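Speaker notes – wooden boat evening, Fotwood hall, September

Start with the sound. Tap the mallet on the lectern twice, dull side then bright side. Ask which one they'd want to go to sea in. Wait for the laugh, then get going.

Thanks to the club for having me back. I said last year I'd talk about planking and ran out of time before I got to the good bit, so tonight is only the good bit: caulking. Cotton, putty, and the gap in between two planks. I love this stuff and I'll try to keep it to the hour.

The boat. Ema, carvel planked, built up the river at Brillow and left on the hard there for years. She came to me with her garboards weeping and her seams full of every goo ever sold in a tube. People mean well. They see a drip, they grab the nearest cartridge, and the next owner spends a winter digging it out with a hooked scraper (pass the scraper round here – handle first, please).

Why cotton. Dry planks shrink, wet planks swell. A good seam is a V, tight on the inside and open on the outside, and the cotton sits in there and gets squeezed as the planks take up. It stiffens the whole hull. On Ema you could feel the difference just leaning on her side once we'd got past the turn of the bilge! Lovely moment, tell the story about the teacup if there's time.

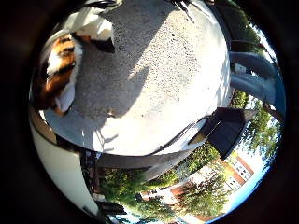 Tokarz wrote in after the last talk to ask whether you can skip the cotton altogether on a small dinghy and just run a flexible sealant down the seams, seeing as the boat lives on a trailer and only gets wet on weekends.

Great question, and give it a proper answer. A boat on a trailer has it harder than one on a mooring. She dries, she swells, she dries again. Sealant on its own may keep the water out for a while, but it won't lock the planks against each other. If the seams are very fine, a single strand of wicking rolled in with a wheel is plenty. Show the wheel. Let somebody from the front row have a go on the practice board.

How hard to hit it. Everyone asks. Drive it too hard on thin planking and you'll push it right through, or spring a fastening. Listen for the note going up. On Ema we stopped when the cotton sat about 3 mm below the face, primed it with thinned red lead the same day, then puttied.

The 90 minute rule, my own, take it or leave it: after that long on your knees under a hull your tucks get lazy. Get up, walk around, have a coffee. I redid 2 full seams on the port side when I hadn't listened to myself.

Launch day. She leaked, of course she leaked. Keep this part quick but cheerful. We left her hanging in the slings overnight with the pump going and by 5 the next afternoon it was barely cycling. I was grinning like a kid.

Questions, then practice boards at the back. Irons go back in the blue roll. Remind them the hall wants the lights off by ten.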